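Home | Gear | Scores | Forum

Filed under: Football > Training Aids

Filska kicking tee, 2 weeks in. Bought it for Sunday practice, kids were slicing everthing off the old one. Holds the ball upright in wind, no wobble. Extra points way better - Ro-un Ahn hit from 2 different hashes and didn't reset once.
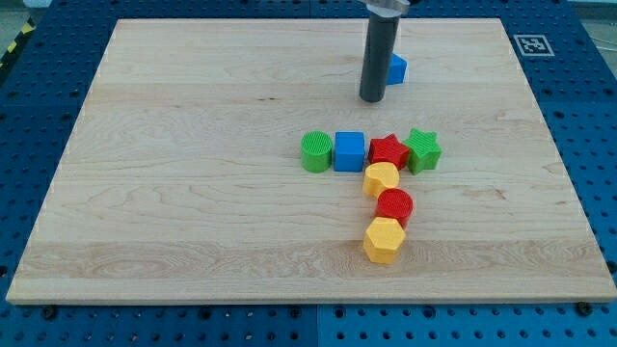

Downside, the rubber feet. One came off on turf, glued it back. Also sits a bit high for the younger kickers, they get under it to much. Still keeping it. Hwang tee is cheaper but tips over.

4 out of 5.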